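Home Projects Sewing Around the House Small Fixes About Contact

How to Cover a Folding Table in Fabric (So It Stays Put)

Friday, April 6, 2018
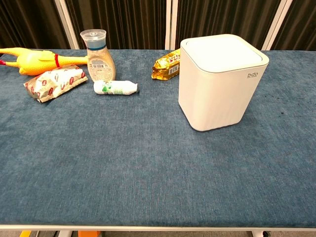
Deep blue fabric with a soft pile, and a rubber chicken at the back.

I have covered more tables in fabric than I would like to admit. It started with a craft sale one July, when I threw a bedsheet over a rented table and spent the whole morning tugging it back into place every time somebody leaned in for a better look. By lunch I had a safety pin stuck in my thumb and one corner of the sheet dragging in the grass. I went home determined to work out something better, and after a good deal of fussing (and a few covers that went straight into the rag bag) I settled on the method below. It needs no sewing machine, it comes off for washing, and you can do the whole thing in an evening with the radio on.

What you'll need

- A folding table
- Fabric with a bit of weight to it
- A thin pad or old flannel sheet for underneath
- 33 plastic clips, or binder clips if that's what is in the drawer
- Wide elastic
- Needle and strong thread
- Sharp scissors, chalk and a tape measure

Choosing the fabric

Please don't rush this part! I know it's tempting to grab whatever is on the clearance shelf, and I've done it myself plenty of times, but thin cotton shows every crease and slides around like it's on ice. What you want is something with a pile. Fleece is the friendliest if you've never done this before, as the edges don't fray and you can skip hemming altogether. Velour looks lovely but sheds all over your kitchen the minute you cut it. Felt is fine for a table that only gets used now and then, though mine started to look tired after one season.

I buy most of mine from Tristside, a little fabric outlet on the edge of town that sells roll ends by the pound, and I've had good luck with a heavy fleece they carry under the name Reketti. If you can't get to a place like that, just take a corner of whatever you're considering and rub it hard between your fingers. If it pills right there in the store, put it back.

Color is up to you, of course. Dark blues and grays are forgiving about coffee and less so about lint, so keep a sticky roller nearby. Pale colors are the other way around.

Measuring

Open the table up and measure the top both ways. Then measure how thick the edge is and how far you want the fabric to wrap underneath. I like a wrap of at least four inches on every side. Add the edge and the wrap to each end of both measurements, write it all down, and then go make a cup of tea and measure again when you come back. I once cut a beautiful piece of fleece the exact size of the tabletop, with nothing left over to fold. It's a dog blanket now.

Putting it together

1. Wash and dry the fabric if the label allows it. Fleece doesn't shrink much, but a backing can.

2. Lay your pad on the tabletop and trim it flush with the edges. Smooth it from the middle outward with the flat of your hand.

3. Spread the fabric face up over the pad. Check which way the pile runs by stroking it. I like it to lie toward the front, so that crumbs brush off toward me.

4. Chalk a small mark at the center of each side, on the fabric and on the table, and line them up.

5. Clip the middle of one long side underneath. Go to the opposite side, pull until the fabric is flat but not straining, and clip there. Do the short sides the same way.

6. Work from each center toward the corners, going back and forth across the table as you clip. This is the slow bit. If you get a ripple, take off the last few clips and ease it out.

7. At the corners, fold the fabric the way you would wrap a present, tuck the extra under, and clip it.

8. Crawl underneath and stitch a length of elastic diagonally across each corner, catching only the wrapped part of the fabric. Two or three passes of strong thread will do.

9. Take off the clips. The elastic should hug the corners, and the cover will lift off when you want it.

Looking after it

Pile fabric gets light and dark patches wherever it's been pressed or brushed the wrong way. A soft clothes brush will mostly even it out. I wash mine cold, inside out, with no fabric softener, and hang it over the shower rail. For candle wax, chill the spot with a bag of frozen peas, then lift the wax with a spoon.

My oldest cover lives on the table at the Wainwright Street swap meet, and it's been through rain, cider and a leaking jar of pickles. The elastic at one corner went slack last fall, so I unpicked it and stitched in a new piece while supper was in the oven. If yours goes the same way, save the old bit and cut the new one to match, an inch shorter.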